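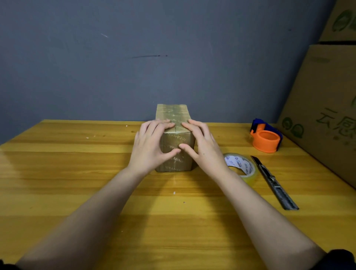 A Morning Walking Tour of Prasthorpe Old Quarter

Home / Visit Reports / Prasthorpe

Feb 19, 2021

I joined the free walking tour of Prasthorpe on my second morning in town. It leaves from the steps of the old corn exchange at ten and finishes at the harbour wall before lunch. Our guide was Liesl Aebischer, who moved here from Cloststead and has been leading the walk since 2000. You don't need a ticket, but they like you to put your name down the evening before.

The first stop is the Rosales gate, the only one left of the town's medieval entrances. The arch is low and the road through it is still open to traffic, so the group stands on the raised pavement to the left. Liesl talked about the tolls once charged on wool and salt, and pointed out the grooves worn into the stone by carts.

From there the route goes up Tanner's Hill. It is steep and cobbled, with a handrail on one side only. Two people in our group took the level path by the canal and met us at the top. There is a bench, a water tap and a good view over the roofs to the estuary.

St Bride's church was open and we had time to go in. The tower can be climbed separately for a small fee. I went back for it in the afternoon and would do so again, although the last stretch is a ladder.
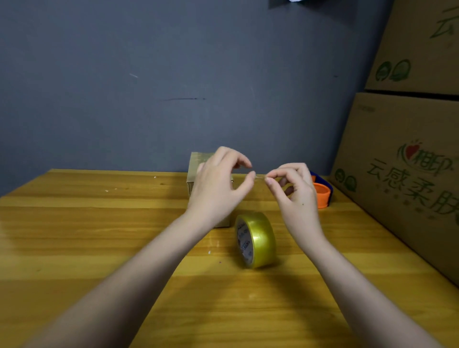

Can you do the tour with a pushchair?

Most of it, if you take the canal path in place of Tanner's Hill and wait outside the gate museum, where the entrance has steps.

After the church we walked down through the fish market. It was nearly over by then and the stalls were being hosed down. The lanes behind it are the oldest part of town and the houses lean towards each other above head height. Number 681 on the long harbour street is the old customs office, now a library. The numbers start at the far end of the docks, and Liesl said visitors often go looking for it in the wrong direction.

The walk took two hours with stops. People tipped what they liked at the end. I had soup afterwards at Fandus, a small café facing the harbour wall, and caught the afternoon bus back to Cloststead. The tour runs all year, with an extra evening walk from March.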